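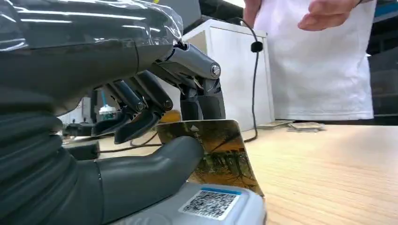 Figure 10.1 Picture card with a tree against a golden sky, standing on its long edge.

November
By the author, for the Marikar Press introductory series

Chapter 10
Printed Cards and How to Handle Them

I have a weakness for picture cards. Postcards, sample cards, the glossy ones that come in the back of a calendar, I keep them all, and my shelves at home are a disgrace! So I've been looking forward to this chapter more than I should admit in a textbook. In Chapter 9 we spent a long time on paper itself (weight, grain, coating), and some of you may be glad to be done with fiber direction for a while. We aren't quite done with it, sorry, but now we get to use it on something with a picture.

A card is a funny object. It's stiff enough to stand up if you lean it on something, and it's still thin enough to bow when you squeeze the edges. Look again at Figure 10.1 and you'll notice that the card has a slight curve to it. I like that curve. A printed card very often has one, and it can come from the coating on one side, from damp air, from the way the card was stored, or just from being held. You usually can't tell which by looking, so please don't guess in your lab notes. Write down "curved" and which way it goes, and leave the cause for section 10.3.

Now, holding. Most of us pick up a card the way we pick up a playing card, thumb on the face and fingers behind. That's fine for playing cards, which are made to be thumbed. With a photographic print you want the edges, and you want as little skin on the picture as you can manage. Dark areas are the worst for showing fingerprints, and the low part of a landscape tends to be the dark part, right where your thumb wants to land. I ruined a lovely sunset that way when I was learning at the old Brellik workshop, and I still have it pinned over my desk.

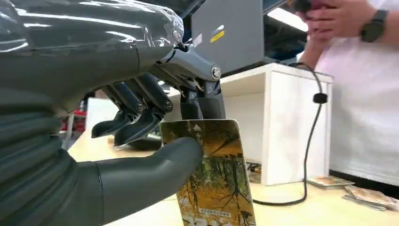

Autumn pictures are my favorites for practice, by the way. You get golden leaves, dark trunks and often a stripe of green that hasn't turned yet, and all three are hard to print well on the same card. If the yellows look right and the branches still have a clean edge, the printer knew the job. Henow practice sets lean heavily on trees for this reason, and if your school has the 552 set you'll be sick of maples by the end of term (I never am).

Besides the picture, check what else has been printed or stuck on the card. Little arrows, a line of tiny type running up the side, a label strip near the bottom: these are easy to skip over and they matter when you file a card later. Copy down what you can read. If the type is too faint or too small, say so and move on. Don't fill in the missing letters from memory, even when you're sure, and I say this as somebody who once filed a whole Hutinier box wrongly because I was sure.

Before you start on section 10.1, clear a patch of table, wash and dry your hands, and find yourself one card with a tree on it. Any tree will do. Stand it on its long edge against something steady, sit down so your eyes are level with it, and write a few lines about its shape before you write anything about the picture. We'll come back to those lines on page 212, so keep them somewhere safe.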